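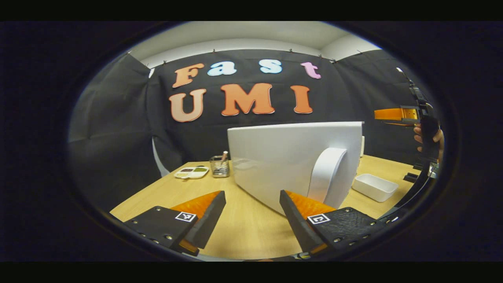 Table as of this morning. Panel in the middle, palette far left, tray on the right.

Foam letters: edge sealing, and keeping a white panel upright on a wood table

Started by grisberg_bench, Feb 14, 2023

I run the craft table for a small after-school program and I'm trying to settle two things before the next session.

First, the large foam letters. They are cut from sheet foam and the faces take acrylic without trouble. The cut edges drink it. Two coats on an edge still look thin and grainy where the face is opaque after one. I have tried PVA thinned with water and the result was uneven.

Second, the glossy white panel. I use it as a drip guard and as something neutral to judge color against. It stands on edge at an angle to the table. With the curved support on the right side it holds, but a bumped table will walk it. The table is pale wood and I would prefer not to screw anything into it.

Paint is student grade acrylic. Budget is small.

----------

mkrishnan715

On the edges: thinned PVA is the wrong direction. Water soaks into the cells before the glue can form a film. Use it undiluted, thin coat, stiff brush, let it dry overnight, second coat at right angles to the first. Then paint.

What density is the foam? If it is the soft kind that dents under a fingernail, no glue coat will save it from handling.

----------

grisberg_bench

Dents under a fingernail, yes. I don't have a figure for the density. It came from Bikham as an offcut bundle with no label.

----------

J. Paucar

Disagree with undiluted PVA. It stays slightly rubbery and acrylic on top of it will block, meaning two painted edges stored against each other will stick and pull. I had a full set of capitals ruined that way in October. Lightweight spackle, wiped into the edge with a damp finger and sanded at 220 once dry, then one coat of acrylic gesso. It takes longer, but the edge comes out the same as the face.

----------

mkrishnan715

Spackle on soft foam cracks the first time a child squeezes it. Fine for wall letters. These sound like table letters.

----------

J. Paucar

Depends on thickness. Wiped in, it fills the cells and leaves nothing on top to crack. If you can see a layer, there is too much.

----------

grisberg_bench

They get picked up a lot. I'll do one test piece each way on scrap and squeeze both.

----------

derkholm_d

For the panel: two beads of removable putty under the bottom edge, one at each end. Press the panel straight down. When you want it off, tilt toward you and roll the putty up with a fingertip. Test it on the underside of the table first if the wood is unfinished. The oil in some putties leaves a ring.

Also consider a second support. One curved piece at the right end means the left end is free to pivot, and that's the end that moves when the table gets bumped.

----------

grisberg_bench

Correct, the left end moves. I had blamed the table. The wood has some kind of finish, water beads on it.

----------

Juwita Govindasamy

Unrelated to the panel, but I would move the palette. It is on the left and the tray is on the right with the panel between them, so if the tray is where finished letters go, every wet letter has to travel past a white glossy surface. Put palette and tray on the same side. Leave the pencil cup where it is.

Also, a mesh cup is fine for dry tools only. Wet brushes stood in one will drip through onto the wood.

----------

grisberg_bench

The tray is for finished letters, yes. The reason it sits on the right is that most of the group is right-handed and they paint in the middle.

----------

Juwita Govindasamy

Then move the palette to the right as well. A right-handed painter reaching left for color crosses the work each time.

----------

mkrishnan715

I would leave the palette left and take the panel out. A color reference can be a postcard of white card lying flat. An upright panel that size reflects overhead light onto the work and makes wet paint hard to read. Gloss is the worst surface for the job.

----------

derkholm_d

Gloss wipes clean. Matte board used as a drip guard is finished after one session. I would keep the gloss for drips and use a separate matte card for color.

----------

J. Paucar

Agree with derkholm on splitting the two jobs.

What are you doing about the paint left in the wells? If it dries in there, don't scrape. Warm water for 10 minutes and it usually lifts as a skin, assuming the palette is smooth plastic. Scratched wells hold pigment for good.

----------

grisberg_bench

Plastic, some scratches already. I'll try the soak.

Plan for now: putty at both ends of the panel, second support on the left, matte card for color, palette moved over by the tray. Edge tests on scrap, undiluted PVA against wiped spackle plus gesso, 5 days' cure before I squeeze anything.

----------

mkrishnan715

Add a third scrap with gesso alone, two coats. I expect it to fail, but it's the cheapest of the three and you should know.

----------

grisberg_bench

Added. Will post the results in this thread.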